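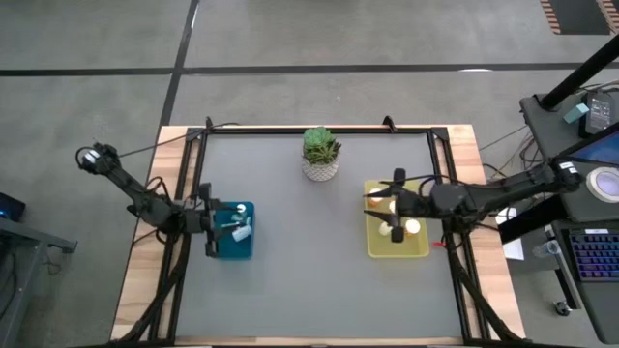 April 21, 2026
By the Zikidari press office

Zikidari opens a work table room in Ilton for potting and small repairs

ILTON – Zikidari, the maker of work tables for small workshops and plant studios, has opened a shared work room in Ilton. The room is meant for people who pot plants, repair small objects or prepare orders by hand, and who do not have a suitable table at home. It has a floor area of 320 square meters and is open to members and to day visitors.

In the center of the room's program is the Mridha table, which Zikidari has developed during the last two years. The table has a matte grey work surface with light wood on the left and the right, and black metal profiles on the outside. The grey part is for the work itself. The wooden strips are for the things which a person wants to keep near, for example a brush, a cloth or a label.

"We have asked our customers what disturbs them most when they work, and the answer was very often the shine of the table," the company says. "On a shiny surface the eye becomes tired. With a matte grey one, it is easier to see a small root, a grain of soil or a screw. This was for us the first decision, and all the others came later."

The wood has a visible grain and its tone is not fully even from one board to the next. Zikidari did not want to hide this. Customers who order a Mridha table for their own workshop can ask for boards with a more even color, but the delivery will then take longer.

The metal profiles give the table its outer form, and they are also useful during the day. Clamps can be fixed on the top rail, and members may bring their own if the jaws are clean. Lamps with a clamp foot are allowed on the rail as well – please do not fix them on the wood.

The first courses in the room are about succulents. This subject was chosen together with Nastach, a plant nursery near Ilton, which will supply the plants and the soil. In the beginner course, the participants learn to put two different succulents together in one round pot, so that a low rosette and a taller, spiky plant both have enough room. The course explains also when to water, how to take off dry leaves, and what to do with brown tips. Each course has 17 places and lasts two hours. Pots are included in the price, and the participants take the finished arrangement home.

Further courses on repotting and on sorting seeds are planned for August. For the sorting course, every participant receives a shallow tray and a bin for the mixed material. The trays stay in the room, but the bins can be bought after the course.

The floor of the room is grey concrete. It was left as it was found, only cleaned and sealed, and it can be swept quickly when soil falls down. Black lines on the floor remain from the earlier use of the building, and Zikidari has decided to keep them. Visitors are asked to wear closed shoes and not to leave bags on the floor between the tables.

Members can reserve a table for a half day or for a full day. Day visitors can come without reservation when a table is free, but in the course hours the members have priority. Water, hand brushes and a place to wash pots are available to everybody. Soil must be brought in a closed bag. At the end of the reserved time, the surface should be wiped with a damp cloth, without strong cleaner, and the clamps should be returned to the rail.

The Mridha table can be tried in the Ilton room before ordering. It is sold directly by Zikidari and, from August, also by Nastach at the nursery. Orders made in Ilton are delivered in flat parts with the rails already cut, and the assembly service can be added for customers in the town.

About Zikidari
Zikidari designs and builds work tables for workshops, nurseries and schools. The company is based in Ilton, where the tables are also assembled.

Press questions and requests for a visit can be sent to the Zikidari press office in Ilton.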